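Come try out grippers with us at Irkdale (paid, no robot experience needed)

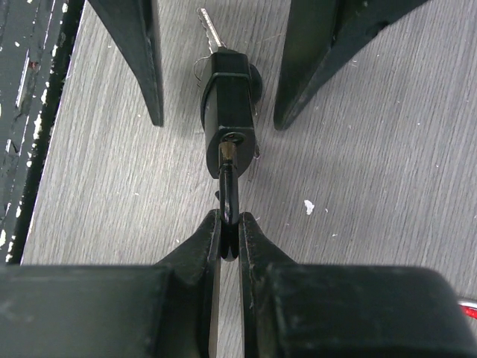 Two-finger grip on a small black lock, key still in it, as seen from the wrist camera.

Hi! I'm Vernon Bergeron and I run the gripper bench at Fellness. We're looking for up to 50 people to come out to our Irkdale shop, sit down at a robot arm, and tell us which gripper they'd want to use if they had to do the job all day.

What we're comparing is pretty simple to explain. We have one arm (her name is Marty, it's on a sticker, please be nice to her) and two sets of fingers. One is the long tapered set we've been using since February. The other is a shorter, softer set that came out of our Tusgate office, and the people over there are very sure it's better. I have my own opinion and I'm keeping it to myself until the numbers are in – ask me afterward and I'll talk your ear off.

You'd be driving Marty with a handheld controller and watching the wrist camera on a monitor. We also have a second controller, more like a little pen on a hinge, and everybody gets a turn with both. The tasks are picking things up, turning them over, and setting them down where we ask. Small locks, keys, bottle caps, a roll of tape, that kind of stuff. The locks are the ones people groan about. A shackle is skinny and shiny, and you have to line up both fingertips on it while looking at the whole thing from above. Some people get it on the first go and some people want to throw the controller. Both are useful to me!

A session runs 152 minutes on paper, and yes, I know that's a weird number. It's what you get when you add up the task blocks and the breaks, and the software won't let me round it. Plan on being here a bit longer so we can do the paperwork and get you a coffee. We pay for your time at a flat rate, same for everyone, even if you drop every single thing on the table. If you need to stop early you still get the full amount.

Who I'd love to hear from: anybody 18 or older who can sit at a desk and use both hands on a controller. Glasses are fine. Left-handed people, please, please write in, we never get enough of you. If you play video games, great, and if you've never touched one, that's great too, I need a mix. The only people I have to turn away are folks who work for Fellness or live with somebody who does.

A few practical things. The shop is cool, so bring a sweater. Long sleeves should be snug or rolled up near the arm, and long hair tied back. There's a step at the front door but the side entrance is level, so just tell me and I'll meet you there. Parking is free behind the building.

We record the wrist camera, the joint positions, and what you do with the controllers. We don't record your face or your voice. At the end there's a short form about how each setup felt, and I really do read the comments – the last batch is why the controller has a wider trigger now. Our goal is 3,000 logged grasps across the whole group, split evenly between the two finger sets, so you can see why I can't just do it all myself (I tried, my thumb gave up).

Oh, and one more opening while I have you. I need a part-time bench helper for the length of the study, afternoons mostly. You'd swap fingers between sessions, reset the table, check the camera mount, and keep the log tidy. If you're comfortable with a hex key and a spreadsheet, you're qualified. I'll train you on the rest.

To sign up for either one, fill out the contact form on the Fellness site and put "Marty" in the subject line. Tell me whether you want a session or the helper job, which hand you write with, and whether mornings or afternoons suit you better. Sign-ups close 2022-09-19, and I'll write back to everyone, including the people I can't fit in.

Vernon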